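4.2 Drawer task

We ran the drawer chore in simulation only, 336 trials, with the Keline controller. Same room each time, tiled floor, skylight, black cabinet with blue, red and olive-yellow drawers (Fig. 3). Opening is the easy half. Closing without knocking what sits on top, much less so.

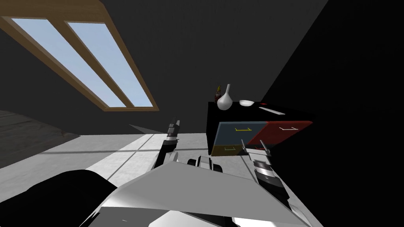
Figure 3. Simulated room, both arms near the cabinet.

4.3 Failures

Mostly the handles. Thin, and the gripper slips of them. Seidel's fix helped in 20 trials, no more. Not ready for a real kitchen yet.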